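Looking after the can cell: notes from the Vurnska bench

Since the last newsletter, several members have asked me how we keep the two-arm can cell in working order. The cell has a name, Lo, because it is the low table beside the window and the name stayed. I am the person who mostly looks after it, so I was asked to write the piece. English is my third language and I hope you will be patient with some of my sentences.

The work of Lo is simple to say. It takes drink cans which are lying on the table and stands them up, and it uses the clear acrylic stands to help with the turning. To keep it doing this every day is less simple. The motion program was finished long ago and we touch it very little. Most of our hours go to fingers, stands, screws and cables, and this is what I will write about.

Starting in the morning

We start the cell at 8:30. Before power goes on, I wipe the tabletop with a dry microfibre cloth, and then with a second cloth that is only a little damp. The top is a dark grey matte surface and it shows dried sugar very well, which is good for us. If you find a pale ring, please clean it before you put any can there. A can that sticks to the table for half a second will come up crooked in the fingers, and afterwards you will look for the error in the wrong place. I lost an entire afternoon this way in my first year.

When the table is clean, switch on the controller and let both arms go to home. Then open and close each gripper ten times with nothing between the fingers. Listen during this. A healthy gripper makes a short, even sound. When there is grit in the slide, the sound becomes longer toward the end of the stroke, and you should stop and brush it out.

Fingers

The fingers we use now are the Rellix pattern, black, with a step in the inner edge near the tip. Our older fingers were straight. They held a full can well enough, but an empty can was squeezed in the middle and we had a bin of bent ones each week. With the step, we had to teach all the closing positions again, and we did this in November over six evenings.

The fingers are worn parts, and we treat them so. We check the seam between them each morning with the gripper closed. It should be a thin line, the same from the bottom to the top. If the line is wider at the tip, one finger has moved on its screws. Loosen both screws of that finger, press the finger against the shoulder with your thumb, and tighten them a little at a time, first one and then the other. Please do not use the long hex key for this. It gives too much force and we have already repaired two threads.

We change the fingers in pairs. The present pair had done 1,504 cycles when I wrote this, and the faces are still flat. I do not yet know how long they will last. The previous pair was taken off because somebody (it was me) drove them into the table, so it did not teach us anything about wear.

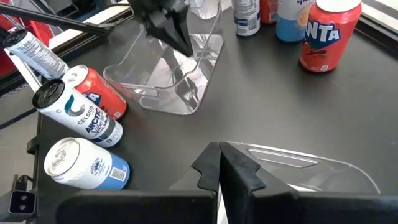 6 min read

Clear stands

The stands give the most questions, so I will go slowly. They are clear acrylic. The first one has a sloping back and a rounded base with a lip, and the base makes a shallow cradle for the can. When the light is strong, only the edges are easy to see and the rest nearly disappears against the dark table. For a person this is a small trouble. For the setup it means you cannot trust your eyes to put a stand back in the right place.

We therefore use the corner gauge, which hangs on the hook under the controller. Put the gauge against the table edge, slide the stand until it touches on both sides, and press it down for a few seconds so the tape takes hold. Then bring the arm down by hand control at slow speed until the fingers are beside the sloping back. There should be space for one sheet of card on each side. If the card is pinched, correct the stand and leave the taught point alone. We had a time when everybody corrected the point a small amount, and after some weeks the point and the stand were both wrong and only matched each other.

For cleaning, use lukewarm water with one drop of dish soap and a soft cloth. Never use window spray or alcohol on the acrylic. The old stands became full of small cracks along the bends, and one of them opened while a can was in it. We ordered the new ones from Plustel, who bend the sheet for us from our drawing. The drawing is in the shared folder under "Lo, fixtures" and the revision letter is on the first page.

Fingerprints are not harmful for the work, but they make it harder to see a crack. I hold the stand by its side edges and turn it slowly against a lamp. A scratch stays the same when you turn it. A crack flashes. If it flashes, the stand goes into the drawer with the red label, even if the crack is short.

The cans

We do not buy special cans. They come from our own kitchen, so the mixture depends on what people drink. At this moment there are Celsius and Fanta cans on the table, and the Arctic Vibe ones are popular with the late group. The printing does not matter to the gripper, but it matters for the camera. The white cans and the red-orange cans need different exposure, and if you set it on a white one only, the others come out too dark. Please set the exposure with both kinds on the table, lying on their sides as they will be in the work.

Lay them with a little disorder. When new people prepare the table they like to make a straight row, and then the cell works beautifully until the first can rolls. A diagonal is fine, and one can partly in front of another is fine too. The upright cans belong at the far edge, where the arms have finished with them.

A can with a dent goes out. So does a can with a lifted tab, for the tab can catch in the step of the finger and it is unpleasant to free it.

Crossing of the arms

The two arms share the middle of the table and this is the part of the setup where I ask you to be really careful. One arm may reach into the stand while the other waits low over the near side. The waiting arm must have its fingers closed. With open fingers it is wider, and the distance to the stand becomes too small when the other arm turns away.

In the program there is a wait on both sides of the shared area. If you add a new point, add it outside this wait or ask me first. After each change, run at the slowest speed with your hand on the stop button, and do one full turn of the work with each kind of can. I know this is boring. It takes the time of one coffee, and a new wrist flange took us 89 days to receive.

Cables and the table corner

At the corner of the table there is a small black bracket with two round holes, and a thin cable comes from it. This cable has been changed twice. Both times it was broken near the outlet, where it bends, and both times the controller gave a message about communication that sent us to look at the wrong end. If you see this message, start at the corner. Move the cable gently with one finger and watch the status light. If the light blinks, you have found it.

When you walk around the table with the trolley, keep some distance from that corner. I have asked for a small guard and the drawing is half done.

What we still have to do

The list is not long at present, but it is waiting for hands:

A second corner gauge, so that the two stands can be set at the same time.

A better tape. The present one holds very well in the cool months and becomes soft when the sun reaches the table in the afternoon.

New labels for the drawer, as the ink has gone from most of them.

A written procedure for changing the fingers, with the torque values in it. For now they are on a paper inside the cabinet door – please do not take it away to copy it, make the copy there.

We have 400 dollars left in the fixtures budget for this season. I would like to spend most of it on one more set of stands and to keep the rest for screws and small repairs. If you think it should go to a second set of fingers instead, write it in the bench notebook before the next order, and please add your reason, so I can understand it when you are not there.

The setup evening for new members begins at 6:00 and uses the same steps as in this text. Bring closed shoes. Long sleeves must be rolled up above the elbow, and the cell stays at slow speed for the whole evening, also for people who have used it before.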